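Product Notes: Changes to the Clear Case Line

The two-part clear phone case has been replaced in the Niltmont range by a one-part molding. Stock of the old version ships until it runs out, and orders placed before February 9, 2018 will be filled with it unless the buyer asks otherwise. Retailers should check the model code on the carton label. Old stock ends in P, new stock ends in M.

The old case had a hard back panel and a separate soft bumper, joined by a lip that ran around the inside edge. Returns over the past year pointed mostly at the lip. After repeated removal from the phone it opened up at the corners, usually the lower left, and dust collected in the gap. The new case is molded in a single shot from one grade of clear plastic, with a wall that is thicker at the corners and thinner along the sides where the buttons sit.

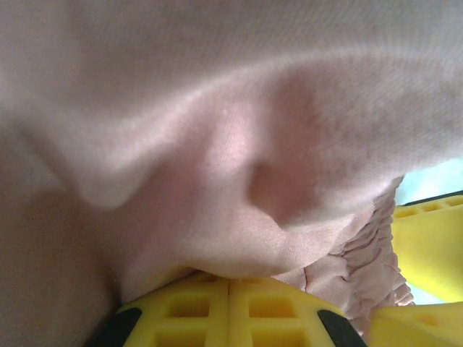 Twill-like weave in dusty rose.

Printing has moved as well. Artwork used to go on the outside of the back panel under a clear coat. It is now printed in reverse on the inside face, with a white layer behind the colors so that they do not shift against a dark phone. The artwork is therefore not exposed to keys or coins. The drawback is that very fine lines, under 2 points, can fill in during curing. Designers who supply their own files should thicken these before sending. Files that were approved under the old process do not carry over and need a new proof.

Precious Visser ran the abrasion checks on both versions. On the old case, wear in the print showed first along the raised camera edge. On the new one the outer surface hazes slightly with rubbing, but the print underneath stays as it was. Haze is most visible on designs with large dark areas, and for that reason the solid navy and solid black backs have been dropped from the spring list. Buyers who want a plain dark case are pointed to the Pruitt sleeve, which has no print.

Fit is the point most likely to cause questions at the counter. The new case is tighter than the old one when first put on. Start at the camera corner, seat both top corners, then press down the long sides together. To take it off, push the phone out from the bottom corner with a thumb. Pulling on the side wall will leave a white stress line in the plastic, and this does not come out.

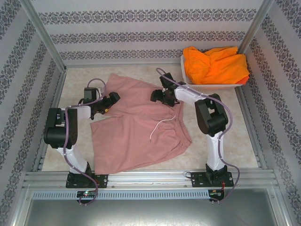 Charging on a pad works through the new back as it did through the old one, provided nothing is placed between case and phone. Cards, metal plates for car mounts and stick-on rings all get in the way to some degree. We have had reports of pads switching off with a plate fitted - this is the pad's own safety cutoff and is not covered as a case fault.

Yellowing remains the weak point of any clear case of this type. The new plastic carries a different stabilizer, and samples kept on a sunny window ledge have held up better than the old ones, but they do change. Wash with dish soap and lukewarm water. Alcohol wipes are acceptable on the outside only. Do not use them on the inside face, where the print is.

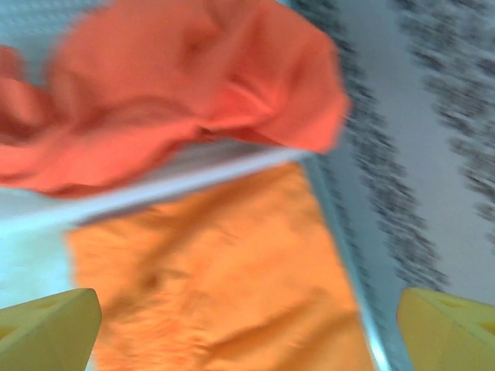 Red-orange cloth over yellow-orange.

Packaging is now a flat card sleeve with a hang hole. It takes up less peg depth, so a standard hook holds 11 units. Outer cartons have been resized to match. The minimum for custom artwork stays at 865 pieces per design, and a single order may be split across no more than 4 phone models.

Imad Hijazi handles proofs and file questions. Requests for old-version stock go to Lensa Dinsa, who also has the list of models not yet tooled for the new molding. Tooling for the remaining larger phones is due in April, and the order form will be updated when samples have passed the fit check.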